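Call for Participants: Teach a Robot Arm by Hand (Hindanari Study, Second Round)

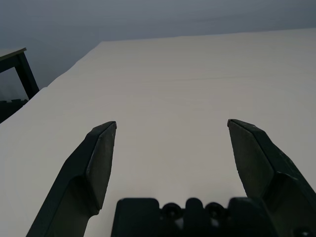
The open gripper over the worktable, from the wrist camera.

We're looking for people to come and teach our robot how to handle everyday things, and we'd love it if you had never touched a robot before!

Hindanari is a research project at the Kavanagh lab in Plemavdale. We study how a robot arm can learn a job from watching a person steer it through the motions. In June we finished our first round, with 3801 short demonstrations recorded, and one result got everyone in the lab talking. When we trained the arm on 500 demonstrations from many different beginners, it did better on objects it hadn't met before than when we trained it on 500 from our own staff. Beginners pause, change their minds, come in from odd angles and try again, and the learning method (we call it Nudex) seems to make good use of all that. Now we want to find out how far it goes, and for that we need more hands.

What you would do

You sit next to the worktable and guide the arm with a hand-held controller. The wrist camera records what the gripper sees while you pick up, turn, stack and put down household items. A researcher is with you the whole time and will set out each new task. You get a practice period first, and none of it counts until you say you're ready. Dropping things is fine. We keep those recordings too, they're some of the most useful ones we have.

Each person comes in for two visits of 90 minutes, with a break in the middle of each.

Who can take part

We have places for 42 people. You need to be 18 or older, able to sit at a table and use a controller with one or both hands, and comfortable following spoken directions in English. Left-handed people are very welcome, as we had only nine in the first round. Glasses are no problem. If you took part in June, please sit this one out, but do pass the word along.

What you get

A $60 gift card after your second visit, free parking, and a chance to watch the arm try a task using what you taught it. (People really enjoy this part, and so do we.)

Your data

We save the wrist camera video, the arm's movements and your controller inputs under a code number. You can stop at any time and ask us to delete your recordings.

To sign up, write to Fedir Marchuk, study coordinator, at the Kavanagh lab front desk, or leave your name and a phone number there. Tell us whether mornings or afternoons suit you better.

Sign-up closes 25 Oct 2018.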